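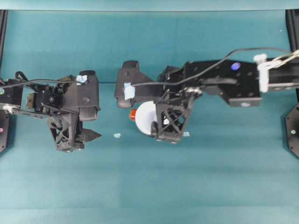 Figure 1. The teal tabletop I used for my sorting project.

I picked table tidying for my Gillstead report because my own desk is a disaster – I once lost a library card on it for all of November! Vlasta Matoušek, my advisor, told me to keep it small, so I stuck to a plain surface and a couple of everyday things, and I wrote two pages of notes before I moved anything at all.

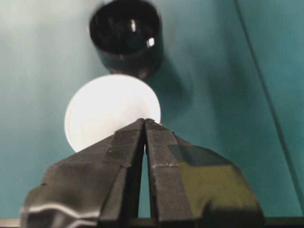
Figure 2. White round object and black cup.

The cup was my favorite part to plan around. White on teal is super easy to spot, so next I want to try darker stuff – and maybe a messier table, like mine.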